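Stivgate Workroom Inspection – Table Surface and Floor Marking
Inspected by: Osaze Isah
Reviewed by: Frøydis Solberg
Date: 23 November 2022

1. Tape lines attached along their full length – Satisfactory. Edges to be pressed down by hand at each weekly check.
2. Tape layout – Satisfactory. One strip is slightly skewed. No correction required.
3. Tennis balls kept on the table – Comment. All balls are to be returned to the bin at close of work.

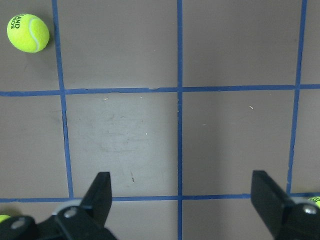
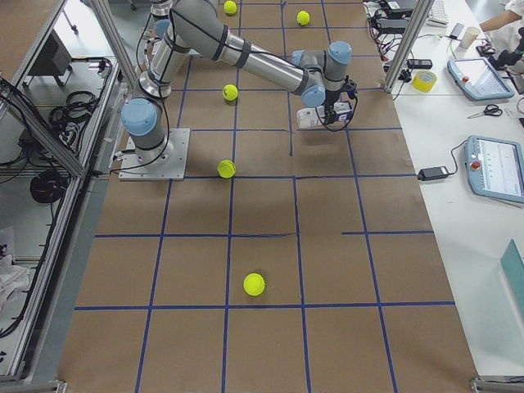
Blue tape grid and tennis balls, main table.

Sarden Inspection Record, Vol. 2, p. 1,968

4. Cables on lower shelf – Action required. Coil and tie all cables.
5. Loose packaging – Action required. Remove the white plastic bag near the shelf.
6. Surface wear – Light scratches noted. Recheck in July.

Items 4 and 5 are to be closed by the room supervisor and initialed on the Plorkorero form.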